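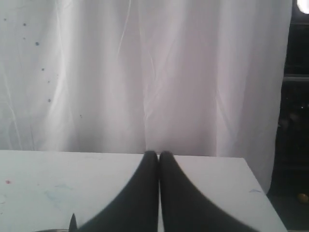

I've been writing postcards since the middle of November and my hand aches, but I'm having the best time! If you're new to the newsletter, the Hodolgate postcard swap is the thing where you sign up, get an address, and mail a card with at least five real sentences on it (no "Hope you're well!" and a signature, please, I beg you). What I didn't plan for was the light. By four in the afternoon I can't read my own writing, so I've started doing my cards before lunch, at a white table with a thin white curtain right behind it, the kind that hangs down in long soft folds and still lets the day through. It makes a huge difference. I used to write in the armchair with the lamp on, and every line headed downhill like it was going to the store.

So, where are we? There are 266 of you on the list this time, and as of this morning 263 have an address to write to. The other three, check your spam folders, because I've emailed you twice and I'm going to start taking it personally. The mailing deadline is 15/12/2020. Anything after that is still welcome, but your person may be opening it with the seed catalogs.

A few of you asked what on earth to write to a stranger. I get it, I sat over my first card for so long that my tea went cold and I'd only managed the word "Dear." What worked for me was picking one small thing that happened and telling all of it. My Skellness card was about the bakery switching to a different bag, which rustles so loudly that you can't sneak a roll on the bus anymore. That filled the whole card and went up the side. I nearly needed a second one!

Pens, since I know somebody will ask. I've tried gel, felt tip and a fountain pen I was very proud of for one afternoon. On shiny cards, plain old ballpoint wins. The gel ones look gorgeous and then you put the stamp on and there's a thumbprint through the middle of your best sentence. If your card has a rough back, use whatever you like. Write the address first, by the way. I have now written two lovely cards that ran straight over the place where the address goes, and those are on my fridge.

And please print the zip code big. Bigger than that. 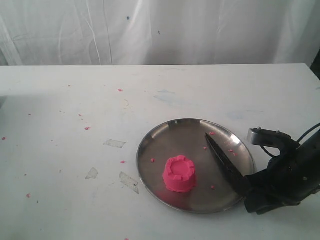
One reader wrote in to say that five sentences is too many for people with large handwriting, and that she'd like it noted that her last card had three sentences and every one of them was good. Noted! I've thought about it and I'm giving in a little. Three good ones will do, as long as one of them tells us something we couldn't have guessed. She also thinks we should stop matching people who live in the same town, and there I'm completely with her. Two people in Skokport got each other last year, lived one street over, and spent 80 cents more on the stamp than it would have cost to walk across. (They're friends now, so I can't be too sorry.)

The mail itself has been a mixed bag. Cards going inland from Skokport are quick, two or three days. Cards to Skellness go over on the Mathew, and the Mathew doesn't sail in a north wind, and we've had nothing but north wind. So if your partner is on the island, don't give up on them yet. One card took nineteen days last winter and arrived with a curl in it like a potato chip, perfectly readable.

I have a stack of 100 blank cards left from the fall printing, the ones with the harbor wall on the front. They're free if you're in the swap. Email me with how many you'd like and I'll stick them in an envelope, up to ten per household until I see how it goes. The color came out a bit greener than I wanted, so the sea looks like soup, but they take ink beautifully and they're stiff enough to survive a sorting machine. If you make your own, keep glitter off them. I'm still finding the last batch in my scarf.

Kids' cards are very welcome too, and they don't have to follow the sentence rule at all. A drawing with a name on it is plenty. Just put the child's card inside an envelope along with yours so it's all going to the one address, and tell your partner it's coming, because some people like to send a drawing back. 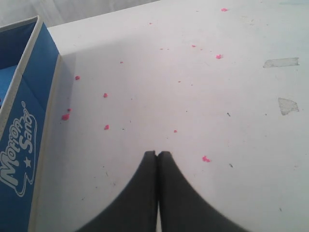
At the table: a blue Motion Sand box.

Next swap opens after the New Year, once I've got the list tidied up and have bought more stamps. I'm thinking of a theme, maybe "the worst meal I ever enjoyed," or possibly kitchens, or weather. Tell me which you'd prefer. If you'd rather sit the next one out, reply with the word SKIP and I'll leave you on the newsletter but take you off the matching. And if your card has already come, do let your partner know it got there, even with a one-line email. Mine from Hodolgate arrived this morning and it's all about a goose.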